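Last touched Jul 30, 2026. If you're reading this on the mirror, check the main copy first, I forget to sync them.

# sisico-recipes

So this is my family recipe box, typed up as plain text files! It started because my aunt's cards were getting hard to read, and then other people started handing me theirs, and now there are 700 recipes in here and I have opinions about file names.

## What's in the folders

- `cards/` is one file per recipe, spelled the way the cook spelled it
- `clean/` is the same recipes with my fixes (one spelling of "scallion", please)
- `units.csv` turns handfuls, rice bowls and coffee cans into grams
- `notes/` is the stuff written in margins, some of it very rude about other people's soup

Every file in `clean/` begins like this:

```
title: Sour fish soup
cook: Cúc Bạch
serves: 6
source: card
---
```

The `source` line can be `card`, `letter` or `phone`. Phone ones are me scribbling while somebody cooks and talks at the same time, so please be a little forgiving with those (the oven temperatures especially).
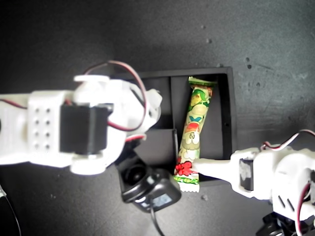 I type everything by hand. I did try scanning a stack in March and the text recognition turned nearly every "tbsp" into "tosp", and it couldn't cope with Vietnamese accents at all, so I spent longer fixing the output than I would have spent typing. If you want to search without accents, run this:

```
python search.py --plain "canh chua"
```

It matches both ways, so "Cuc" finds Cúc too. My favorite 30 lines of code I've ever written!

## The units problem

Cúc Bạch measures in rice bowls, and she has two sizes of rice bowl. Her recipes say `bowl_s` or `bowl_l` wherever she could tell me which one, and plain `bowl` where she couldn't. I've left the plain ones alone. If you convert them you're guessing, and you'll find out when the dough won't come together.

Oven temperatures are Fahrenheit unless the file says otherwise. "Hot oven" stays "hot oven".

## Things I know are broken

- Some of the pickles are in there twice, once under the vegetable and once under the cook
- `kornaneo-cake` and `imai-cake` are the same cake and both families have asked me not to merge them
- Dates on the letters are a mess, don't sort by them

## Using it

Cook from it, print it, fix my typos. Please keep the `cook:` line when you pass a recipe along. I'd rather it didn't end up on a site with ads between the steps, but I'm not going to chase you.

Corrections go in `fixes.txt`, newest at the top, with your initials.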